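Somus — règles de constitution et bonnes pratiques
Fiche du jeu de données (LISEZMOI)
Version du 10/04/2021

Bienvenue ! Somus rassemble des épisodes de manipulation simulés : un bras blanc à plusieurs articulations, une pince à deux doigts, une table et de petits cubes noirs chiffrés. Le jeu est né à l'atelier Pirommont, où l'on s'est vite aperçu que le plus passionnant (si, si) était de se mettre d'accord sur les règles. Une consigne mal écrite gâche plus d'épisodes qu'un mauvais contrôleur, et cette fiche est donc plus longue sur les conventions que sur les fichiers.

Le code de chargement se trouve dans le dépôt Cavalcanti. Les outils de relecture s'appellent Musik, pour des raisons qui remontent à la première maquette et à ses bips.

Contenu

89 épisodes complets, chacun avec ses vues synchronisées, les positions articulaires, l'ouverture de la pince et une consigne en français. La durée maximale d'un épisode est de 40 secondes. Les vues embarquées sont rondes, avec les coins noirs ; on les livre telles quelles, sans redressement. Merci de ne pas les recadrer avant de calculer vos scores, les résultats ne seraient plus comparables.

Règle 1. Nommer un cube par le chiffre qu'on lit sans hésiter

Chaque face peut porter un caractère différent, et la perspective écrase vite ceux du dessus. La consigne cite la face la plus lisible au départ, et elle seule. Si l'annotateur hésite entre un Z et un N, il note « illisible » et passe à la suite. Dans le cas ci-dessous, le 8 bien droit sert de nom sans discussion possible ; le 4 penché du groupe de droite est accepté aussi, mais le caractère gris au-dessus reste hors consigne.
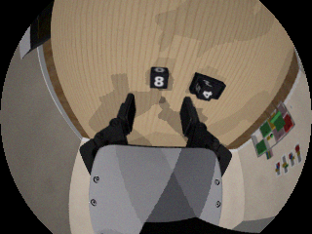
Règle 2. Vérifier la posture de départ depuis une vue de pièce

Avant tout lot, on ouvre la vue large. On contrôle que la base est bien posée sur le plateau, que l'avant-bras descend franchement et que rien ne traîne dans le volume de travail. C'est une étape de quelques secondes et elle fait gagner des heures de relecture ! 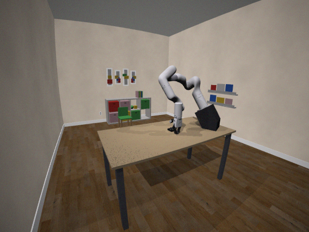
Vue de pièce : plateau sans objet, avant-bras vertical, pince au niveau de la table.

Le décor (étagères, blocs de couleur, cadres) fait partie de la simulation et ne doit jamais être cité dans une consigne. « Du côté de la chaise verte » a été refusé en relecture, à regret, car la formule était jolie. On parle de gauche et de droite dans le repère de la table, dont l'origine est donnée dans le fichier de calibration.

Règle 3. Décrire l'orientation séparément de l'identité

Un chiffre couché ou retourné garde son nom. L'orientation va dans son propre champ, avec quatre valeurs admises : droit, couché, retourné, indéterminé. Nous avons longtemps mélangé les deux, et les premières consignes du type « prends le huit couché » apprenaient surtout aux modèles à ignorer la moitié de la phrase.

Quand deux cubes sont presque alignés devant la pince, on ajoute « le plus proche » ou « le plus éloigné », toujours par rapport à la pince.
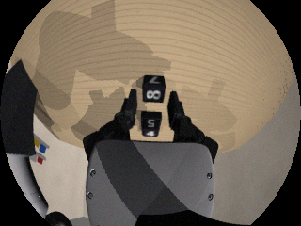
Deux cubes presque alignés, doigts ouverts. Le 8 du cube éloigné est noté « couché ».

Autre point qui revient souvent en relecture : une ombre n'est pas un contact. Le champ « contact » se remplit à partir du moteur physique, jamais à l'œil. Les ombres de la pince s'étalent loin sur le bois et trompent tout le monde, les relecteurs chevronnés compris.

Règle 4. Garder la vue du dessus pour les dégagements

La marge de sécurité s'applique au bras entier, coude compris, et c'est la règle la plus souvent oubliée par les nouveaux contributeurs. Beaucoup ne surveillent que la pince. Or le coude peut sortir largement du plateau — il passe au-dessus du sol, au-delà du bord de la table — pendant que le poignet reste tranquillement vers le centre. Une zone d'exclusion dessinée sur le seul contour de la table serait donc fausse. Nous demandons une enveloppe calculée sur tous les segments, élargie de 15 centimètres.
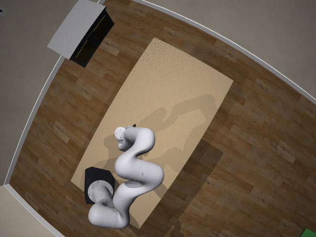
L'enveloppe de dégagement se recalcule à chaque changement de posture initiale, et le résultat est enregistré avec l'épisode. Musik l'affiche en surimpression dans la vue du dessus. Pour un bras replié en S comme celui-ci, dont la base occupe un coin du plateau, la boucle du coude dicte à elle seule la limite de ce côté, et il faut la contrôler en premier. Les ombres portées, ici encore, ne comptent pas dans l'enveloppe.

Relecture

Chaque épisode passe devant 2 relecteurs qui ne voient pas les notes l'un de l'autre. En cas de désaccord sur un caractère, la valeur retenue est « indéterminé ». Pas de vote, pas de moyenne. Les désaccords sont conservés dans un fichier à part, et c'est franchement une mine d'or pour qui s'intéresse aux erreurs de lecture.

Limites connues

Tout est synthétique. Les frottements sont simplifiés, la texture du bois varie peu, et les résultats obtenus sur Somus ne disent rien de la sécurité d'une cellule réelle. Les règles ci-dessus ne remplacent en aucun cas une analyse de risques.

Les consignes n'existent qu'en français pour le moment. Une version en portugais est prévue pour décembre.

Contribuer

Ouvrez un ticket sur Cavalcanti avec le numéro de la règle concernée dans le titre. Les propositions de nouvelles règles sont très bienvenues, surtout si elles arrivent avec un épisode qui met les anciennes en défaut !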